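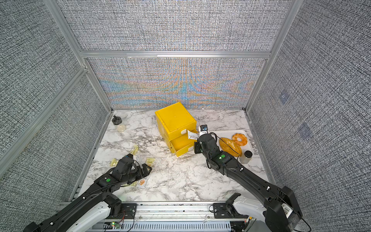

I have been trying to cut down on the amount of stuff in our apartment since the middle of last year, and the hardest part so far has been the small things. Furniture is easy. You either use a chair or you don't, and if you don't, someone will come and take it away. Small things hide. A yellow plastic drawer cabinet with one drawer shut and the other one left partly open can sit in the same place for years, and the open drawer can be empty, and you will still think of the whole thing as full. I had three pieces of storage like that when I started.

My rule at first was to do 19 items a day. I got the number from Magnus Tennant, who used to run the hardware store on Pelley Street and cleared out his own garage that way when he retired. He lasted a month. I lasted 9 days. The trouble was that a single screw counted as an item, and so did a broken lamp, and I kept picking screws.

So I changed it to one container at a time. Everything comes out onto the kitchen table, and nothing goes back in until I have said what it's for. If I can't say, it goes in the bag by the door. This is slower but I've kept it up through the winter.

What I have found most of is cables. After that, keys. We have lived at four addresses and seem to have kept a key from each of them, plus a few that don't match anything. There were also instruction booklets for appliances we no longer own, including a Dultar bread machine that I gave to my sister before we moved here. I mailed her the booklet. She said she sold the machine.

The one thing I was glad to find was my father's letter opener, which had slipped down behind a stack of envelopes. It's on my desk now and I use it most days.

Jarmo Aaltonen left a comment on my last post asking what I do with glass jars. I keep the ones with good lids – buttons, rice, seeds for the balcony – and recycle the others. I used to soak the labels off all of them first, which took up a lot of evenings. Now I only bother with the ones I'm keeping.

The hall closet is next. It has the vacuum cleaner in it, two tents, and a box marked MISC in my own handwriting. I'd like to have it finished by April, before we need the tents. The smaller one is missing a pole, so if anybody has a spare that might fit, leave a comment.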